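Search this site
Search
Enter keywords

Open Day Safety Checklist: Harness Picking Cell, Fleton Works

Checked by: Glenys Goodwin
For: the August open day, ground floor
Key: OK / FIX / ASK

Comments are mine. Where they sound cross, it was before lunch.

1. APPROACH AND FLOOR

1.1 Visitor route marked from reception to cell. OK
The tape goes the right way this year. It also continues past the cell and into the stationery cupboard, so somebody please peel up the last bit.

1.2 Route clear of trip hazards. FIX
One extension lead, one pallet truck, one potted fern brought in to "soften" the area. The fern is directly behind where people will step back to take photographs.

1.3 Maximum group size posted. OK
Thirty, and the sign says so in letters you could read from Pivmont. Last year the sign said 100, which would have meant people standing on each other.

1.4 Viewing line at correct distance from guarding. OK
Two metres, measured with a tape. Sales asked if it could be "more intimate". It could not.

2. GUARDING AND STOPS

2.1 Fence panels fixed, no gaps. OK

2.2 Gate interlock stops the arm when opened. OK
Tried it seven times, because I was asked to try it "a few".

2.3 Emergency stops reachable and labelled. FIX
The one on the visitor side has a coat on it. I moved the coat. When I came back there was a different coat.

2.4 Speed limited to demonstration setting. OK
Locked, and the key is with me. The Cisneros people who installed the cell would like it to go faster so that it looks impressive. I've told them that a robot putting wires in the right box is as impressive as anything else in Fleton on open day.

3. THE WORK ITSELF

3.1 Parts suitable for demonstration. OK
Short harnesses with a red wire, a black wire and a twisted yellow-and-green pair. Nothing is to be connected to a supply at any point, including by enthusiastic uncles.

3.2 Tray clean and seated square. ASK
Cleaning is down on the rota as "wipe tray", with no mention of what with. The yellow plastic is shiny and throws the overhead lights straight back, and I would like to know if Cisneros want the blinds down or the lamps turned.

3.3 Harnesses laid out apart, not knotted. OK
Lay them out singly by hand before each group. Tipping them in from the box is how we got the thing we now call the nest.
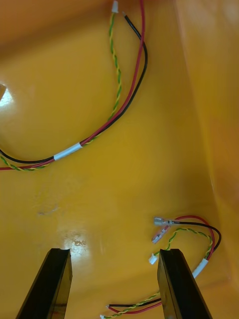 3.4 Gripper fingers tight, no sharp edges. OK
Checked with power off and the gate open. I was asked if visitors could "shake hands" with it. See 2.4 for my general attitude.

3.5 Spade terminals and stripped ends kept away from visitors. FIX
There is a plan to pass a sample harness round the group. Fine, but use one with the ends covered. Small children put things in their mouths and so does our warehouse manager.

3.6 Dropped parts procedure understood by presenter. ASK
The presenter's answer was "pick it up". The correct answer begins with stopping the cell.

4. PEOPLE

4.1 Trained operator at the panel throughout. OK
Throughout includes the tea break. The cell stops when the operator leaves, even if Grendska's managing director has only just arrived.

4.2 Presenter's talk checked for accuracy. FIX
Please delete "it thinks just like we do". Please also delete the joke about redundancies.

4.3 Noise. OK
Quieter than the vending machine.

4.4 First aid box stocked. FIX
Plasters, one bandage, a teaspoon.

RESULT: may go ahead once all FIX items are closed and I've had answers to 3.2 and 3.6. I'll walk it again at 8 a.m. on the morning, and I will be looking at the coat.

We use cookies to remember your preferences and improve this site. Accept all / Manage settings

Comments (4)

PackingBench2
The coat was mine, the second one. Is there a hook anywhere on the ground floor? Serious question.

Glenys Goodwin
There are hooks by the clocking-in machine. They have been there longer than I have.

Marketing, Pivmont office
Can we keep the fern if it goes on the other side of the banner?

Tomasz
Cisneros say blinds down, leave the lamps alone. They also asked again about the speed key.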